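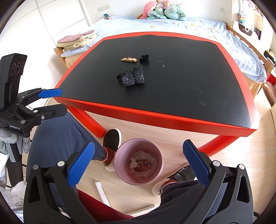
Bedding Comparison for Small Rodents — Term Project Report

January 8, 2020

1. What we wanted to find out

Which bedding holds down smell the longest in a gerbil tank, and which one the gerbils can dig a real tunnel in. The bags all say "odor control" on the front so that was no help. We had four products to try: Edex (paper), Hondik (aspen shavings), Ezzat (hemp), and Omham (paper and hemp mixed).

2. Setup

Eight gerbils, all female, kept in pairs in four glass tanks of the same size. Every tank got the same wheel, same water bottle, same food, same ceramic hide. Bedding filled to 8 inches at the deep end, sloping down to 4 at the food end. One product per tank. Pairs were not moved between tanks during the test, which we now think was a mistake (see section 5).

The run was six weeks. No full clean in that time, only the wet corner scooped out once a week. Scooped bedding was replaced with fresh from the same bag.

Smell was scored by sniffing at the lid from zero to 6, zero being nothing. The scorer was not supposed to know which tank was which but you can tell aspen from paper by smell right away, so the blind part did not really work. Tunnels were scored by whether they were still open the next morning.

3. Results

Edex — best tunnels by far. Held up even after the gerbils kicked the slope flat. Smell fine until week four, then went up fast. Some dust in the bottom of the bag, we shook it out.

Hondik — tunnels fell in the same night, every time. Smell stayed low longer than we expected. The pair in this tank gave up digging and just pushed shavings against the glass.

Ezzat — middle on smell. Tunnels only if packed down hard by hand first and then not very long ones. Pieces stick to sleeves and get all over the floor. Very little dust though.

Omham — lowest smell score at the end. Tunnels ok, mostly short ones near the hide. Costs the most per bag and the bag is small, so we ran short in week five and had to wait for a second one. That tank was a bit shallower for a few days.

4. Mixing

Not in the original plan. After the six weeks we put Edex and Hondik together, half and half, in one tank with hay in layers. Tunnels held for as long as we watched. Cheaper than Omham too. Did not run long enough to score smell so it is not in the table.

5. Problems

Pairs are different. One pair digs all night, another hardly at all, so teh tunnel scores are partly about the gerbils. Should have rotated them.

One water bottle dripped in week two (Ezzat tank). We took out the soaked part but the smell score for that week is probably too high.

Same person did most of the sniffing and had a cold for part of it.

6. What is next

Repeat in April with pairs rotated and the mix included from the start. Would also like to weigh the bedding before and after, and get a scorer from outside the group. Score sheets are in the shared folder, the week three one is labled week four by accident.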